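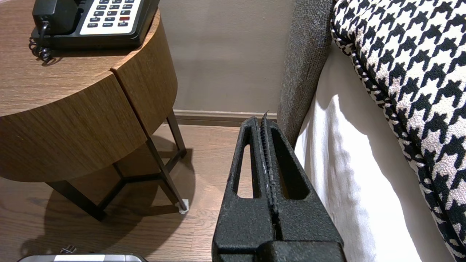
Desk phones stay put as Zanmont guesthouse refits its bedrooms

ZANMONT - The corded phone is not going anywhere, at least not at the Skerneo guesthouse on the lake road, where the bedroom refit is into its last stretch and the old-style desk sets are back beside the beds.

Round nightstands in, square ones out. Wood-grain finish, curved drawer front, dark metal legs. Little white pads on the feet so the new plank floors don't get chewed up, which is what happened last time, according to the house.

Skerneo put the phone question to guests over the winter. A card on the pillow, one line: keep it or lose it? The house got 246 cards back and says the keepers won easily. Cell signal is the reason most people wrote down. Anyone who has tried to make a call from that side of the lake in bad weather will know.

"We were ready to pull the lines," the guesthouse said in a note to neighbors. "Then we read the cards."

So the phones stay. Black handset, coiled cord, push buttons, a red one over on the right. REDIAL and HOLD keys, for anybody who still puts people on hold from bed.

The nightstands came from Sopacua, the furniture shop out by the old cannery, at $200 apiece. Drawers run on metal slides. The first batch went back in March, drawers sticking, and the shop swapped them without a fuss. Second batch is better, the house says, though staff are still going room to room pulling every drawer open and shutting it again before a room gets signed off.
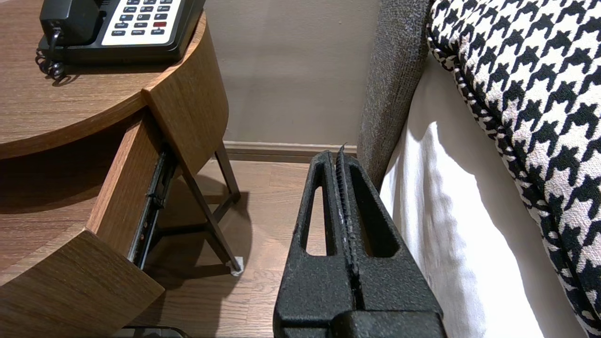 Each room gets 30 minutes for the final check. Drawer, legs, phone line, lamp, bed. A dial tone is a pass. No dial tone and the room stays off the books untill the line is looked at. There were 2 rooms still waiting on that as of this morning, both on the upper floor at the back.

The gap between bed and nightstand was argued over too, apparently. Guests wanted to reach the phone lying down. Cleaning staff wanted space to get a mop through. They settled on a narrow gap and a table light enough to shift.

Old nightstands are in the garage and free to anyone who can haul them. Bring your own straps. The house won't hold any and won't deliver.

Rates are not changing for the summer, Skerneo says. Local calls from the rooms stay free, long distance goes on the bill same as before. Breakfast hours are the same.

Next up is the Kirerura annex across the parking lot, which still has carpet and wall-mounted phones. Work there is due to start in October once the season winds down, and the annex will close while its being done. Guests with fall bookings in the annex should call the front desk to be moved to the main house. Desk is open from 7 a.m.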